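Project log, Stirus manipulation study
Saturday, November 13, 2021

Entry opened at 8:15 a.m. The annotation review for the packing tasks resumed where it stopped on Thursday. The subject of the day was the boundary rule, meaning the rule by which an annotator decides where one hand action ends and the next begins. The July version of the rule places a boundary at every change of contact between the fingers and the object. The revised version, drafted at Tautahi and received last week, places it at a change of purpose, and allows any number of small contact changes inside a single segment.

The set under review contains 1,229 segments. Each was marked once under the July rule and once under the revised rule, by different annotators working apart. The comparison script was run overnight and finished without errors, although the output file had to be re-sorted by hand because the task names were spelled two ways. The spelling has been fixed at the source.

Results are as follows. Agreement on pouring, folding and stacking is close under both rules, and no further work is planned there. Agreement on tape handling is poor under the July rule. Finding the loose end of a roll is a single act to the person doing it, yet the July rule breaks it into as many as up to 16 pieces, most of them too short to be of use in training the Oltine policy. Under the revised rule the same stretch is marked as one segment, "locate and lift end," and the annotators placed its start within a few video frames of each other. They still differ on where it stops. One reading ends the segment when the end first comes free of the roll, and the other when enough tape has been raised to be gripped.

The second reading was adopted this morning for the time being. It suits the gripper work better, as the Oltine hand cannot begin a pull until it has a full pinch. The annotation guide has been changed on page 4 and the old wording kept in the appendix.

A separate problem concerns clear tape. The hand tracker follows the thumbs well when they are in view and loses the fingertips that pass behind the roll. The gloss on the roll also confuses the depth estimate, and the edge of the tape is hard to find at all. Curketano has asked whether colored tape should be used in future sessions. The view recorded here is that clear tape should stay in the study. It is the ordinary material for the task, and a policy trained only on colored tape would have to be tested again on clear tape in any case.
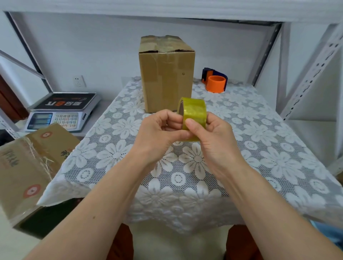

Tape task, head view: left hand gripping the roll, right hand at its loose end.

Segments of this kind will be marked a second time under the adopted reading, beginning Monday. Three annotators are available. The left hand and the right hand will be labeled separately, with "hold" and "work" as the only permitted roles, and any exchange of roles will be entered as an event and not as a new segment.

Outstanding: reply to Curketano on the tape question; send the revised page to Tautahi; request more storage before the next transfer. The backup drive was replaced at noon and the copy verified. Entry closed at 4:40 p.m.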